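Dimberg begins household demonstrations for Nurnik folding project

15/08/2026

Dimberg has started recording household demonstrations for Nurnik, its project to teach two-armed robots to handle clothes and bedding. The company said the first round is under way at rented flats in Clostmont and will run until the end of September.

The demonstrations are done by hand. A person holds a gripper that works in the same way as the one on the end of the robot's arm, and carries out the task with it: picking up a garment, passing it from one side to the other, laying it flat, folding it. The recordings are then used to train the robot.

Dimberg's earlier work relied on remote control. Operators sat at a desk in the Imai building and drove a pair of robot arms through each fold. Kohei Mizuno, who runs the recording programme, said the arms gave clean results but the work was slow, and the robots could not easily be moved out of the laboratory.

"We had 896 usable demonstrations from the desk, and every one of them was on the same table under the same lights," he said. "The robot got good at that table. We took it into a bedroom and it had trouble finding the edge of a pillowcase."

The company still uses remote control for tasks where the robot has to press or pull hard, such as closing a full drawer. Everything to do with cloth has been moved to the hand-held tools.

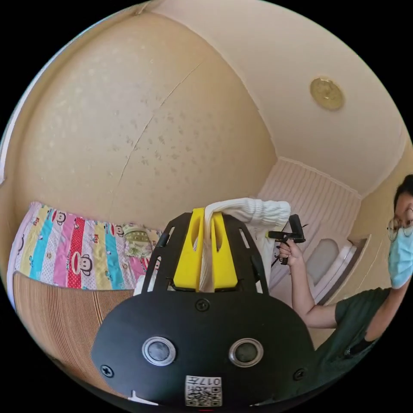
Two hand-held grippers at work on a piece of white ribbed cloth beside a bed.

Cloth is a difficult material for robots. It changes shape when it is lifted, and a folded sock looks different from the same sock dropped on a mattress. Oi-ling Yeh, an engineer on Nurnik, said small knitted items had caused more failed attempts than sheets or towels.

"With a towel you can find a corner," she said. "A sock has one open end, and half the time it is tucked underneath. People turn it over without thinking. We want that turning over in the recordings, including the times when it takes two or three tries."

Demonstrators are asked to work at a normal pace and to leave mistakes in. If an item is dropped, they pick it up again with the gripper and carry on. A recording is thrown away only when a hand has touched the cloth directly or when one of the tools has lost track of its position.

New demonstrators get 2 hours of practice before their recordings are kept. Chiharu Katayama, who joined the programme this summer, said the hardest part was judging how tightly to squeeze.

"You can't feel the cloth properly through the fingers, so you watch it," she said. "Pulling a sock straight is fine. Getting a thin one the right way round took me most of the first morning."

The target for this round is 400 demonstrations in each flat. Masanobu Iwasaki, who is in charge of testing, said the first robot trained on the new recordings would be tried in September on a set of 70 items it has not handled before. These include children's clothes, knitted hats and fitted sheets. The tests will take place in a flat that has not been used for recording.

Iwasaki said he did not expect the robot to match a person for speed. The test will measure whether an item ends up folded and whether the robot can recover after losing its grip. Fitted sheets will be scored separately.

Kuo-hua Shek, who manages the Clostmont sites, said the flats had been chosen for their differences in bed height, floor covering and lighting. Furniture is left where it was when the company took the rooms on, and bedding is changed between sessions so that the same patterns do not appear too often.

Dimberg has not said whether the recordings will be made available to other groups. The company expects to publish the test results later in the year, along with a comparison between the hand-held demonstrations and those made by remote control at Imai.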